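April, bench two, after lunch

Resizing the Clernen band, 5.5 up to 6. Stamp inside reads 951, or 901 if you believe Vinh, who won't wear his loupe. Acid says platinum either way. Cut at the old solder seam — somebody before us had been generous with it. Torch tip swapped, Loan Vũ has the good one again. One side stone rattles. It didn't rattle on the intake slip, naturally.

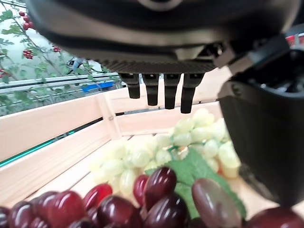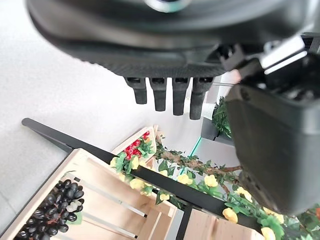
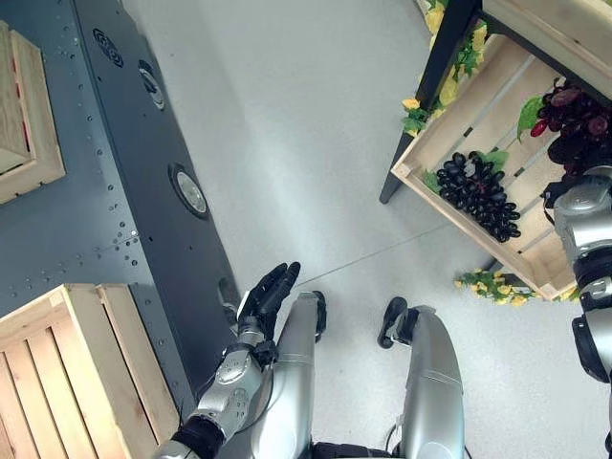
Does the loose stone get tightened before or after sizing?
After. Opening the shank shifts the prongs, so check all of them once it's closed.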